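Serkolham Navigation Practice Notes: Household Scenes in Simulation

Gallery and working rules, maintained by Obinna Akande and Ibrahim Ajayi

These notes set out how simulated home interiors are checked before they are used to evaluate indoor navigation. They apply to all scenes loaded through Zudus and to any route set that will be scored under the Kuter procedure. The rules are short on purpose. Where a rule and a scene conflict, the scene is held back until one of us has signed the change record.

Scope. The rules cover viewpoint placement, doorways, floor boundaries, large fixed appliances and freestanding objects. Manipulation tasks have their own document. Lighting variation is covered in the December revision of the rendering notes and is not repeated.

Terms. A "threshold" is any place where the floor surface or the room label changes. A "blank view" is one in which a single untextured or weakly textured surface fills 50 percent or more of the image. A "standing object" is anything that rests on the floor and is not part of the building.

Views from the household set follow, both rendered.
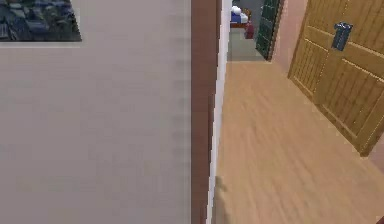

Hallway. Plain wall on the left, wooden floor running to a grey-green floor in the far room. Doors and the floor change are annotated separately (rules 2 and 3).
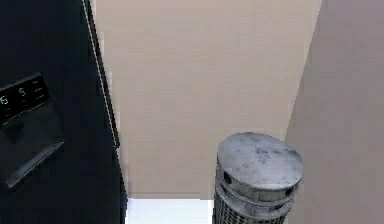 Refrigerator and corner. Two plain walls meeting, with a metal cylinder in the foreground. The cylinder is labeled as a standing object of unknown type (rule 5).

1. Blank views. A blank view is legal at any point in a route except the first. An agent that starts on a blank view has nothing to localize against, and the resulting failures say more about the start pose than about the planner. No route may contain more than 12 consecutive blank views. Routes that exceed this are split or dropped.

2. Doors. Every door leaf is annotated with its own state, separately from the opening it serves. Do not infer the state of the opening from the leaf. Door leaves seen at a steep angle are the most common source of labeling errors in our logs, and they must be confirmed from a second viewpoint before the label is accepted. Handles are part of the door and do not get a collision shape of their own unless the task calls for one.

3. Thresholds. The boundary is drawn where the floor material changes, even when the wall opening is offset from it. If the floor does not change, the boundary is drawn at the inner face of the door frame. The agent is counted as inside a room when the center of its base has crossed the boundary. Earlier versions used the leading edge of the base. Scores from those versions are not comparable and should not be placed in the same table.

4. Appliances. Fixed appliances are mapped as solid to the floor. Recesses in the front face are filled in the collision mesh and left open in the visual mesh. Any digits on a display panel are treated as texture. They are not ground truth for time, temperature or anything else, and a language-conditioned agent must not be scored on reading them unless the value has been set and recorded in the scene file.

5. Standing objects. If two annotators cannot agree on what an object is, it is labeled by shape and material class only. A wrong specific name does more damage to instruction-following scores than a vague one. Perforated or mesh surfaces are collision-solid. Depth returns through a mesh are to be checked by hand, as the default sensor model lets a portion of rays pass.

6. Clearance. The minimum passage width for a scored route is 60 cm, measured at the narrowest point between collision meshes. Visual meshes must not be used for this measurement. With the small base the limit drops to 50 cm, and the base type must be stated in the results header.

7. Overexposed regions. Washed-out floor or wall areas are permitted, but the annotator marks them as "unresolved" in the image layer. The geometry layer still has to be complete underneath. A missing floor polygon under an unresolved area is a rejection.

8. Reporting. A scene report lists the scene version, the base type, the number of routes, and every rule that was waived, with initials. The current set has 38 approved routes. Waivers expire when the scene version changes and are not carried forward.

Open items. Rule 3 does not yet handle rugs that cross a doorway. Ajayi has proposed ignoring any covering that can be moved, and Akande would prefer a separate label. Until this is settled, scenes with a rug across a threshold stay out of the scored set. The split procedure in rule 1 also needs a worked case for routes that double back through the same hallway.

Corrections go to the change record with the scene version and rule number in the subject line.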